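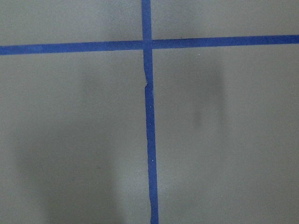
Flulorcombe District Water
Leakage Reduction Program
Interim progress report to the Vanags Fund
Reporting period ending November

1. Status

The program is in its second phase. Installation of acoustic loggers on the distribution network is complete in the lower zone and partly complete in the upper zone. Night flow analysis is running for the lower zone only. Pipe replacement on the Motbridge feeder has started but is behind the schedule submitted with the grant application. Spending is under budget for the period, mainly as a result of the feeder delay, and the unspent amount is expected to be used before the end of the phase.

No change to the total grant is requested. A change to the order of work is requested under section 7.

2. Background

The district supplies around 3000 connections from a single treatment works and two service reservoirs. Most of the lower zone is cast iron laid before the works was built. The upper zone is a mix of asbestos cement, PVC and a smaller length of polyethylene. Before the program, leakage was estimated from the annual difference between water put into supply and water billed. That figure included meter error, unbilled use by the fire department and an allowance for flushing, none of which was measured separately. It could not be used to locate losses or to rank streets for replacement.

The grant covers the division of the network into metered areas, the purchase of loggers, the software to process the readings, and the replacement of mains where the readings support it.

3. Work completed

3.1 District metering

Boundary valves in the lower zone were checked for tightness by closing each one, dropping the pressure on one side and watching the gauge on the other. Three valves did not hold. Two of these were repaired by repacking the gland and clearing debris from the seat. The third, at the bottom of the rail station access road, had a broken stem and was replaced. During the replacement it was found that the valve shown on the record drawings was on a different main from the one it was supposed to isolate. The drawings have been corrected and the change passed to the county.

Inlet meters are now reading at 15-minute intervals. The first set of readings from the harbor area was rejected. The meter had been installed too close to a bend, and the flow figures were unstable at low velocity. The meter was moved downstream to give 6 pipe diameters of straight run on the inlet side. Readings since the move have been steady and agree with the reservoir drawdown within the accuracy stated by the manufacturer.

3.2 Acoustic loggers

A total of 200 loggers were purchased from Grunico under the framework price. All of the lower zone units have been placed on valve spindles or hydrant bodies and are reporting nightly. In the upper zone, placement has reached the school and the streets east of it. The remaining units are in the depot and have been charged, paired and labeled.

Performance on cast iron is good. Correlated positions have generally been close enough for a single excavation. Performance on PVC is weaker, as expected from the supplier's data, and the spacing assumed in the original design was too wide for this material. Spacing on PVC has been reduced and the layout for the upper zone redrawn. The number of units is sufficient for the revised layout, with a smaller reserve than planned.

Some loggers in shallow chambers lost signal after heavy rain. The antennas were sitting below the water line in the chamber. Antennas are now fixed to the underside of the lid frame with a bracket made up in the depot workshop. Chambers that hold water for long periods have been added to the maintenance list for drainage.

3.3 Leak repairs

Repairs made from logger alarms during the period fall into the following groups.

Service connections, at the ferrule or the first joint: the largest group by number. Most were small leaks that had been running without any sign at the surface.

Joints on cast iron mains: fewer in number but larger in flow. The joint under the market parking lot had washed out the bedding for some distance, and the trench was extended to allow proper support under the pipe.

Hydrants and valves: mainly worn seats and glands. These were dealt with by the duty crew without excavation.

Dry holes, where an excavation found no leak: these occurred mostly in the first weeks. One was traced to a pressure reducing valve making noise in the same band as a leak. The logger next to that valve has been given a separate threshold. Another was caused by a customer's pump running overnight.

3.4 Night flow analysis

Minimum night flow is taken between 2 a.m. and 4 a.m. The allowance for legitimate night use was set from a short survey of commercial customers, including the bakery, the laundry and the cold store. The cold store uses more water at night than was assumed in the application, and its own meter is now logged and subtracted directly.

The lower zone shows a clear fall in minimum night flow since repairs began. The fall should be read with care. Part of it took place in the same weeks that pressure was reduced at the harbor inlet, and the two effects have not yet been fully separated. A pressure step test is planned to do this. Until it is complete, no leakage saving is claimed in this report.

4. Motbridge feeder

The feeder is the trunk main between the upper reservoir and the Motbridge side of the valley. Replacement was due to be finished within the period. The trench is open and pipe laid as far as the farm crossing. Work stopped there when rock was met above the level shown in the borehole logs. The contractor's excavator could not break it at a rate that kept the road opening within the permit, and the section was backfilled and temporarily paved.

Two options were priced. The first is to continue in the road with a rock breaker under a new permit. The second is to move the line into the field margin, where probing found softer ground, with a longer length of pipe and a new easement. The second option is slower to begin and cheaper to build. The landowner has agreed in principle and the easement document is with both sets of attorneys.

The existing feeder remains in service. Its condition is poor but stable. One clamp repair was made during the period. Spare clamps of the correct diameter are held at the depot and at the Motbridge pump house.

5. Data and software

Logger and meter data are held on the district's own server with a nightly copy off site. The import routine failed twice during the period. The first failure was caused by a change of file format after a firmware update to the loggers. The second was caused by the clock change in the fall, when readings with duplicate time stamps were rejected. All data are now stored in standard time throughout the year and converted only for display. No readings were lost in either case, as the loggers hold their own memory and were polled again.

The asset register has been updated for every excavation. Crews record pipe material, depth, outside diameter, soil type and condition on a one-page form. Forms from the early weeks were often incomplete for soil type. A short list of soil descriptions has been printed on the back of the form, and completion has improved.

6. Budget

Logger purchase came in on budget. Metering is slightly over, owing to the replacement valve and the relocation of the harbor meter. Repairs are on budget, with a higher number of small jobs and fewer large ones. The feeder line is well under budget for the reasons given in section 4. The contingency has not been used. A statement by cost code is attached to the claim form and is not repeated here.

Staff time charged to the program was lower than forecast. One technician post was vacant for 3 months. It has been filled, and the new technician has completed confined space and street works training.

7. Requested change

The district asks the Fund to agree that upper zone logger placement and night flow analysis be brought forward ahead of the feeder replacement. The original order assumed that the new feeder would be in service before the upper zone was metered. The inlet meter can be fitted to the existing feeder using a flanged spool and moved to the new main at changeover. The additional cost is limited to the spool and one night shift, and would be met from the metering line.

8. Work planned for next period

Complete logger placement in the upper zone to the revised spacing.
Fit and commission the upper zone inlet meter, subject to approval of the change.
Carry out the pressure step test in the lower zone and report a leakage figure with its uncertainty.
Conclude the easement and restart the feeder from the farm crossing.
Test the boundary valves between the upper zone and the Motbridge supply.
Drain or raise the chambers on the maintenance list before the spring flushing round.

9. Risks

The easement is the main risk to the schedule. If it is not signed by the end of winter, the district will apply for a new road permit and proceed with the rock breaker, at the higher price. A severe freeze would divert the repair crews to burst mains and delay logger placement, with no effect on the meter work. Delivery times for large-diameter fittings have lengthened, and the fittings for the field route have been reserved with the supplier pending the easement.

Supporting files, including the revised logger layout, valve test sheets and harbor meter verification, are available from the district office on request.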